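June, 14:20, gripper 2

Felt pads are staying! Keir wanted to go back to bare plastic, but the knitwear folds come up so much more gently with the felt on. It's fraying along the lower edges and picking up lint, so a trim and a tape roll go on the weekly list.

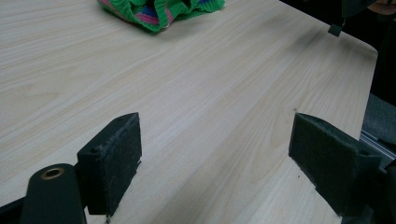

Bushing next: a drop of oil, wipe, then run the fingers open and shut by hand (lovely and smooth on the Prothero unit, I want ours like that). Counter says 173 cycles since I zeroed it. Agnes, please leave it running up to 4,000!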